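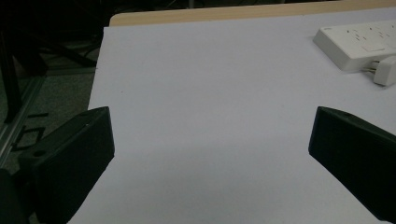

The open fingers of a hand-held gripper over a white work surface at Siltus.

30 December 2019

Siltus is spending the holiday week collecting grasping examples for Dotetti, its learning system for picking small parts. No robot arm needed for this bit. People do the task by hand with the gripper, the camera on it records, the recordings go to training.

Target is 900 examples by the end of January. Two people per shift, up to 8 hours a day.

"We want the clumsy ones too," said Leandro Prieto, who runs the colection work. "Misses, second tries, all of it."

First training run is set for after that. Morin, wich supplies the parts, gets the results first. No word yet on price.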